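How I Dress Cables on a Picking Arm (and the Rules I Stick To)

Posted July 29, 2025 by Natalia Ibarra

I look after the arms in our picking cell at Jarkosis, and I'd say half the weird faults I get called over for end up being a cable. A gripper drops out for a blink, comes back, and everybody blames the software! So these are my house rules for running cables out to a gripper on an arm that spends its day reaching into bins. Your robot's manual and your own site rules come first, always.

Before you touch anything, stop the arm the proper way, lock it out, and put your own tag on it. Holding the teach pendant in your other hand doesn't count as a lockout. Saulius Rimkutė drilled that into me my first week and I still hear his voice.

Start at the wrist and work back. The wrist twists the most, so it needs the most slack. I leave a loop there big enough that the last joint can go to both of its limits without the cable going tight. Then I move back one joint and do the same thing again. 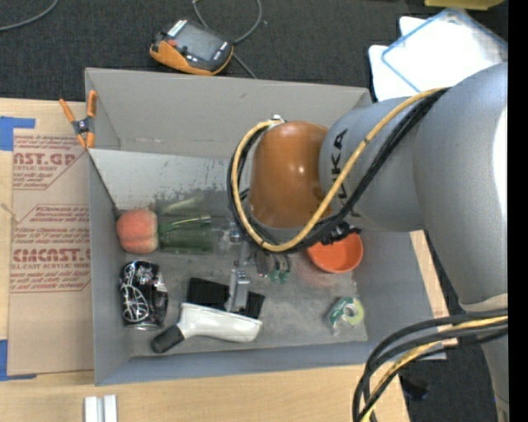 Next, the anchor points. You want the cable held firmly on each side of a moving joint and left free across the joint itself. I like hook-and-loop straps on anything I'll have to open up again (zip ties are fine, but snip the tails flush, they'll slice your knuckles). And never hang the weight of the bundle on a connector. If the plug is doing the holding, add a strap.

Now unlock, drop to reduced speed, and jog one joint at a time. Go all the way out, all the way back, and watch the cables instead of the gripper. After that, run the deepest reach into each corner of the bin. Corners are where a loop that looked great in the open will snag on a rim or on whatever is clamped to it.

Mark every strap with a paint pen so you can see later if it has crept. Fadwa Benkirane and I check ours every 400 cycles on a new setup, then go to once a shift after 4 clean checks in a row. We write it on the sheet by the gate, even when there's nothing to report.

If you find a shiny spot on a jacket, swap the cable. I used to tape them. Don't tape them.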